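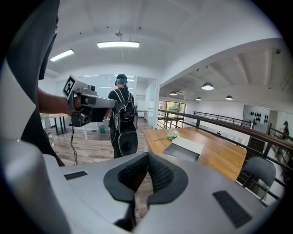

Left hand finally behaves! I'm writing this on the bus with sore thumbs, so it'll be all over the place, but I want it down before I forget which screw was which.

So the left one of my pair (the Gunatel pair, the one with my initials in silver pen inside the battery door) has been reading wrong since the start of February. You close the fingers all the way and the software says they're still open a bit. Open them wide and it says 34 when the sheet taped inside the case lid says it should say 36. Two off doesn't sound like much, and for big stuff like mugs you'd never care. But we're meant to be picking up thin things now, and the arm that learns from all this is going to believe whatever number I give it. If my left hand thinks a closed grip is a slightly open grip then that's what the arm gets taught, and it'll go around pinching air for the rest of its life, poor thing.

I blamed the pads first. I always blame the pads. They take all the abuse, they've got that honeycomb texture that fills up with lint and crumbs and I don't even want to know what else, and when they're clogged they don't squash the way they should. So I got in early this morning with a toothbrush and a cup of soapy water and did both fingers properly, in between all the little cells, dabbed them with a paper towel and then left them to air while I had my coffee. No heat gun. I did the heat gun thing once, at the old place, and I had a pad curl up on me like bacon.

Cleaned pads, closed the fingers, same wrong number. Fine. So not the pads.

Next I took the cover off, and this is the bit I really wanted to write down. Six little screws, and the two nearest the fingers are SHORTER than the others. If you put a long one in a short hole it goes in far enough to touch the slide, and then the fingers feel gritty and you'll spend a whole afternoon looking for grit. I've now drawn myself a map on the back of an envelope, and the envelope lives in the case. Inside it was cleaner than I expected. There was a bit of gray dust along the rail and one hair (mine, pretty sure). The rail had gone dry at the wide end, where the fingers hardly ever go, so I wiped it and gave it the tiniest bit of the Drestiretti grease, the clear one. The tiniest bit! Last time somebody did the right hand they must have used half the tube, and it crept out along the fingers for a week.

And then I found it. The tooth belt was one notch over on the left finger. One notch! You could only see it by holding both fingers halfway and looking straight down between them, and then it was so obvious I laughed out loud. The left finger was getting to the middle a hair before the right one did, so they were meeting off center and stopping early. I must have dropped it, or whacked it on something, I don't know. I have a feeling it was the day I shut the case lid on it, and I'm not writing more about that.

Getting the belt back over is a three handed job. You slack off the little pulley, hold one finger still, walk the belt back a tooth, and tighten the pulley again without letting go of anything. I did it four times. First time I went the wrong way, so it was two notches out and looked dreadful. Second time it was right, but I let go before the pulley was tight and it hopped back. The third one I thought was perfect and I'd pinched the ribbon cable under the bracket. Fourth time, yes. Fingers tip to tip, dead center, and a lovely even V opening up behind.

After that I did the zero. Close, hold, wait for the blink, open wide, hold, wait for the blink. It's so boring and it matters more than anything else you do to the thing. You have to squeeze it like you'd squeeze it for real, too, because the pads give. If you zero it with a white-knuckle grip then a normal grip reads as open, and you're right back where you were. I zeroed it with a normal, slightly bored grip. 36. Closed, zero. I did it again to be sure and got the same again, and I may have done a small dance.

We went up to the mezzanine to try both hands together. I like it up there, the long table's a good height and there's the light from the trees side. Someone had left flowers on it, a little bunch of white ones, and I kept looking over at them while I was supposed to be looking at my gap. It was good to have the whole crowd moving about with all the gear and backpacks on. It's a decent test of whether the hands hold their place when there's real life going on in the background.

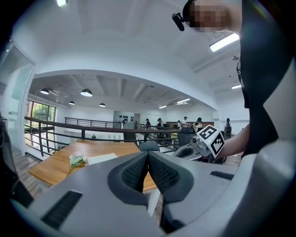
Khoa Chu told me I'd done it all in the wrong order, that the marker plate should be checked before anything else, before pads or belt or any of it, and that if the plate is tilted by even a hair you can fix the fingers all day long and the arm will still reach for the wrong spot. Khoa also said to press on each corner of the plate with a fingertip and feel for a click, and that there shouldn't be one, ever, and that a click means the bracket underneath and never the plate.

Well, so I pressed. Left hand, no click. Right hand, click! On the one I'd been bragging about as the good hand for weeks. It was one screw at the back of the bracket, not even finger tight. I suppose it worked loose from being carried around by the marker, because it makes such a nice handle, that square. I do it, everybody does it. I've stuck a strip of tape across my own case that says NOT A HANDLE and we'll see how long I last.

I had to redo the camera check on the right one then, since the camera sits so close to the marker and shares the bracket. That's the routine with the dot board, 12 poses, and you can't rush it or it throws out the blurry ones and makes you start over. It made me start over. My arms were wobbling by then! Those things aren't heavy for a minute, but give it an hour and you know all about it. In the end I leaned my elbows on the table edge and held my breath for each pose, and it took all of them.

The other thing to keep an eye on is the cable. It hangs down off the underside and if you let it dangle it pulls on the plug every time you swing your arm, and after enough of that the plug gets tired and the picture drops out for half a second. Then you've got a lovely recording with a hole in it. I've been meaning to clip mine to my sleeve. Yolanda uses a hair tie around her wrist with the cable looped through, and hers hasn't dropped once, so tomorrow I'm bringing hair ties.

Ordered from Jasińska at lunch: a spare belt, a set of pads, a bag of the short screws (I lost one, it's in the floorboards somewhere and it can stay there). They say the belt's in stock but the pads are coming from Flusturdale, so who knows. The pads I've got will last if I keep brushing them. The sheet says to swap them at 400 hours, and I've been terrible about writing down my hours, so I've started a column in the back of this notebook, and I'm going to be good about it for at least a week.

What I've got written on the envelope now, for next time: plate first (Khoa wins). Then pads with the toothbrush. Then hold both fingers halfway and look straight down, and only take the cover off if they aren't meeting in the middle. Then zero it, bored grip. Then dots. I'd put grease on there as well, but I don't trust myself with it, so that one's only for when the rail feels dry.

Things still bugging me. The right hand has a tiny squeak at full open, on the way back in, and only when I do it slowly. It may be the grease from last time picking up dust, in which case it wants a proper clean and I'm not looking forward to it. And I want to check the left zero again in the morning, cold, before anybody's warmed the pads up. If it says anything other than zero I'm going to go sit on the stairs for a while.

My stop's next. Buy hair ties, and a new toothbrush, because I used the good one.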